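Short thread on the stretching pods at Tekdale station, after a month of using them between trains. Notes for anyone deciding whether to pay.

1/ The pods are run by Wernus. There are three of them, past the ticket barriers on the upper level. Each has a mat, a wall screen, a coat hook and a door that locks from the inside. You book by the quarter hour.

2/ The routines are pre-recorded. The menu sorts them by length first and body area second, so if you want hips and only have ten minutes, you have to scroll. Filtering by area would be quicker. I have sent this in as feedback.

3/ The one I use most is called Uner. It is a slow floor sequence: low lunge, half split, seated twist, then legs up the wall. No standing balances, so it works in travelling clothes provided the trousers have some give.

4/ Audio is through your own headphones. Pairing took two attempts on my first visit and one on every visit after that. Wired headphones also work — the socket is under the left side of the screen.
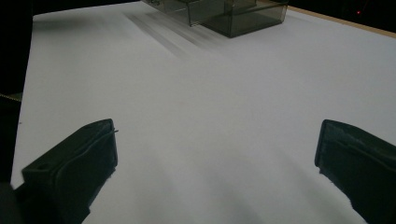 Plain white, pale grey towards the middle.

5/ Floor space is tighter than the website suggests. I am tall and can lie flat only on the diagonal. With arms overhead, no. For anything that needs a full reach, use the pod nearest the lift, where the bench folds up.

6/ Noise. Platform announcements come through the wall, muffled but readable. I count this as a benefit, as I have not missed a train yet. If you want silence for breathing work, this is the wrong building.

7/ Mats are Jurić, the dense sort. Good under the knees, slightly slippery in socks. Bare feet are better. Wipes are in the dispenser by the door and you are expected to do the mat before you leave.

8/ I logged resting pulse before and after Uner on most visits. It usually drops a little. It also drops when I sit on a bench and eat a sandwich, so I draw no conclusion from it.

9/ What has changed is my lower back on the long leg home. Less stiff getting out of the seat, and I no longer stand by the doors for the last stretch. One person, no control, take it as that.

10/ Booking codes expire if you arrive more than five minutes late. There is no grace period and the help line will not reissue them. Book the later slot if your connection is tight.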